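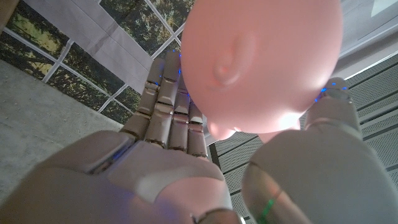 Wrist view, doll head held between fingers and thumb.

Last updated: 30 January 2018

Carried on with the grasp controller this morning, the Vavar branch, and I'm happier with it than I was when I left it. The old version closed every finger to the same target and hoped for the best, fine on a box and dreadful on anything round. The new one lets each finger stop on its own contact threshold and only then brings the thumb up to its holding force. I've put the threshold at 40 counts above the resting value and the loop at 60 Hz, which the bus seems perfectly content with (touch wood).

One thing for whoever picks this up next: please re-zero the fingertips after loading a new config! I forgot, lost a good part of the morning to it, and very nearly blamed the poor filter.

After that I moved on to the two-arm planner, which I'd been putting off.

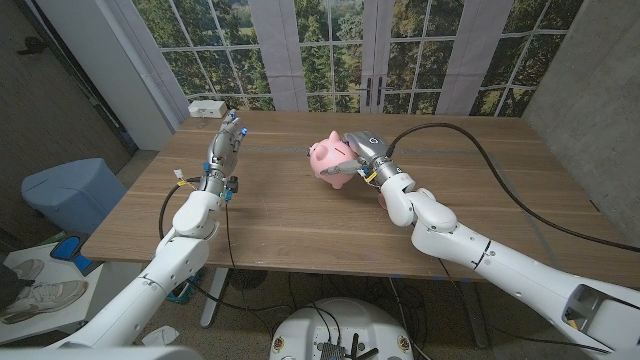

The bit I care about is the approach when one arm already has hold of the thing. At the moment the planner treats a held object as part of the holding arm, so the other hand is told to keep well clear of it, and then of course it refuses to plan a touch. I've added a list of allowed contacts to the Rustad config, switched on for the last 2 cm only. It still throws out more plans than I'd like, and I suspect the padding on the forearm model, left over from August.

Still to do: trim that padding, log the rejected plans with a proper reason, and merge run 11 into the Birkley notes before I forget what the columns mean.

Recent entries
- Sestalstead rig: cable lengths and joint limits
- Fingertip drift, second look
- Birkley notes: log format
- Rustad config, what each flag does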